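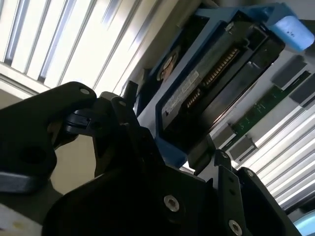
The case for the drive caddy
Posted 26/05/2018 in Storage

There is a school of thought in small-office storage that the drive caddy is a waste of money. The argument goes like this. A hard drive already has threaded holes and a connector. A chassis can hold it with a bracket and a cable. Adding a plastic or metal carrier between the two puts up the price of the enclosure, introduces a part that can go missing, and locks the owner into whatever shape the manufacturer decided on that year.

I held that view for a long time. I now think it is wrong for any machine that will have a drive changed more than once in its life, and that covers nearly every machine holding data anybody cares about.

The first point concerns the connector. A SATA or SAS drive meets its host through two rows of flat contacts plated with a very thin layer of gold. They are designed to slide into a mating part along a straight line. The plastic tongue that carries them is thin, and it is the weakest structural element on the outside of the drive. Pushed in square, it will outlast the motor. Pushed in at an angle, it can crack on the first try. A cabled drive in a cramped chassis is nearly always connected at an angle by a person who can see one end of the plug. With a caddy, the rails set the path and the hand supplies force in one direction only.

The objection I hear is that a careful technician doesn't need rails. That may be so on a bench with a lamp. Drives tend to fail in closets, behind other equipment, and the replacement is often done by whoever has the key. Hardware should be designed for that person.

The second point concerns the backplane. Once drives sit in caddies, the connectors they mate with can be soldered to a board at fixed positions, and the tangle of power and data leads in front of it disappears. Air moves better. More important, the slot becomes an address. Bay 2 is bay 2 on the label, in the controller software and in the maintenance log. With loose cables, the link between a physical drive and its port number depends on somebody having written it down and on no one having swapped two leads afterward. I have seen a healthy drive pulled from a degraded array for exactly that reason. The array did not survive it.

The third point is the handle, which gets very little attention for a part that does so much work. A bare drive gives the fingers nothing to hold except its sides and its circuit board. People grip the board. They also pull on the cable. A tab at the front end keeps the hand off the electronics and puts the pull in line with the rails. A handle in a lighter or brighter color than the body is worth the trivial cost of a second batch of plastic, as it shows where to put the thumb in poor light. I would go further and ask for a flat area on it wide enough for a label. Most vendors leave space for a logo and nothing else.

Now the complaints, several of which are fair.

Caddies are not interchangeable. The Clismont four-bay unit we retired in January used a carrier that fits nothing else the company sold, including the model that replaced it. When the stock of spares ran out, the chassis was finished, although its board and power supply were sound. A published rail dimension, kept stable across product lines, would fix this. It would also cost the manufacturer some repeat sales, and I assume that explains why it hasn't been done.

Screws are the next problem. A standard 3.5-inch drive takes 6-32 screws and a 2.5-inch drive takes M3. Caddies that accept both sizes often ship with a single mixed bag. A 6-32 screw forced into an M3 hole will ruin the thread and may push metal shavings toward the board. The Nellgate carriers come with two bags marked by drive size, and that small courtesy has saved me more time than any feature on the box.

Tool-free caddies are supposed to answer this. They replace screws with pins on a flexing side strip. In my experience the pins are acceptable for machines that stay put. For drives that travel, or for arrays with many spindles turning together, I want four screws. The Banano clip-in design let the drive shift slightly in its carrier after repeated insertion. We went back to the screwed version.

Empty bays deserve a mention too. An unfilled slot should still have a caddy or a blank in it. Without one, the fan draws air through the hole and the neighboring drives run warmer. Few small-office units are sold with blanks, and buyers tend to keep the spare caddies in a drawer. Put them back in the chassis.

Finally, a note on practice. Let a spinning drive stop before pulling it all the way out. Release the latch, slide the caddy forward until the contacts part, wait 30 seconds, then remove it. Read the serial number from the label on the drive itself and check it against the controller before anything goes in the disposal bin. Write the serial on the handle if there is room. On our Strazds shelves there is just enough, provided the pen has a fine tip and the number is split over two lines.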